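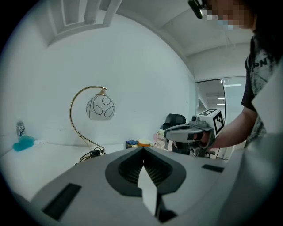
Rules for Robots (and for the People Holding Their Hands)

Do you have rules at your house? I bet you do. Shoes off at the door, no running with scissors, ask before you borrow your sister's markers. Robots have rules too, and so do the people who work with them. I love this subject, so get comfy!

First, let's get one thing out of the way. When grown-ups say "robot rules," lots of kids think of movies, where a robot has a list of laws stuck in its brain and says them in a buzzy voice. Real rules are mostly written for people. They tell us how to build a robot, how to teach it, how close we can stand, and what to do when something goes wrong. A robot can't read a poster on the wall. You can!

Who writes the rules?

Some rules are called standards. A standard is a rule that lots of people have agreed on so that everybody does a thing the same way. You already know some. A light bulb from one store fits a lamp from another store because the people who make bulbs and the people who make lamps agreed on the size of the screw part. Nobody has to carry the lamp to the store on the bus to check.

Robot standards work the same way. They say things like how a stop button should look (big, easy to hit, and usually red) and how people should be kept safe near a moving arm. They can be very long. I once printed a whole binder of them and used it to hold a door open, and it was a windy day too.

Other rules are smaller. They belong to one room or one team. People call these "good practice," and they come from folks noticing what works and writing it down. I keep a list like that for a teaching project called Veruvance, in a workroom in Wolden. Our list has 17 rules now. It started with four!

Teaching with a gripper in your hand

Here's the part I think is coolest. One way to teach a robot to use its hand is to hold a robot hand yourself. It's called a gripper. It has fingers that open and close, and you carry it by a handle. You pick things up with it, you move them, you put them down, and a camera on the gripper records what it looks like from there. Later, a computer studies lots and lots of those recordings.

Try it at home with kitchen tongs. Pick up a sock. Easy, right? Now pick up a grape without squishing it. Now turn a page in a book. See how slow you got? Going slow is on our list. Rule number two, in fact.

You may also see grippers with little black-and-white squares on them. They look a bit like tiny crossword puzzles. The squares are markers, and a camera can use them to figure out where the gripper is and which way it's tilted. So we have a rule for those too: don't cover the squares, and don't put stickers on them, even really great stickers.

Some of our rules

I won't give you all 17, but these are my favorites.

Look before you reach. Check where your elbows are going. Check where the other gripper is going, if there are two.

Know where the cables are. Cables love to grab things. If one is pulling tight, stop and fix it before you do anything else.

Treat glass like glass. A gripper can't feel a crack starting the way your fingers might, so we come in slowly and we never squeeze hard.

Grown-ups handle electricity. Before anyone works on a bulb, the lamp gets switched off and unplugged, and then it gets time to cool. This goes for your house too. If a bulb needs changing, go find a grown-up and let them do it.

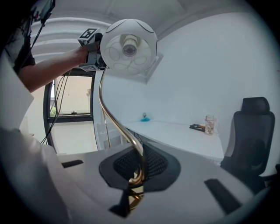
Anyone can say stop. This one is my very favorite. It doesn't matter if you're the boss or the newest person in the room. If you say "stop," everybody stops, and we talk about it. Nobody gets in trouble for saying it, even if everything was fine all along.

Ask before you record. Cameras see more than the thing you're working on. They see people, and papers on desks, and whatever is behind you. So we ask first, and if somebody says no, that's the end of it. Faces can be blurred or turned into chunky little blocks so you can't tell who it is.

Keep your mistakes. If you drop something, you don't pretend it didn't happen. You write it in the log. Our log has 1185 lines in it, and 58 of them say "dropped it" (a few of those are mine — okay, more than a few).

Take a break. We work for 30 minutes and then put the gripper down. Arms get tired, and tired arms bump into things.

When rules change

Do you think a rule has to stay the same forever? Ours don't! Every September we read the whole list out loud and argue about it, in a friendly way. Last time we threw one out. It said to always start from the left side, and a team in Rutthorpe asked us why. We thought and thought, and we couldn't come up with a reason. Out it went.

We also borrowed one. A workshop called Sýkora has a rule that you say what you're about to do before you do it, like "I'm moving to the right" — just like a cook calling "behind you!" in a busy kitchen. We felt silly for a day or two. Now I do it at home when I'm carrying soup.

Your turn

Get a pair of kitchen tongs, a soft toy, a plastic cup, and one friend. One of you is the teacher and holds the tongs. The other one is the watcher. The job is to put the toy in the cup. Before you start, write three rules together. Then try it, trade places, and try it again.

Did you need a new rule? Did one of your rules get in the way? Cross it out or fix it, and put the paper on the fridge so you can find it next time you play.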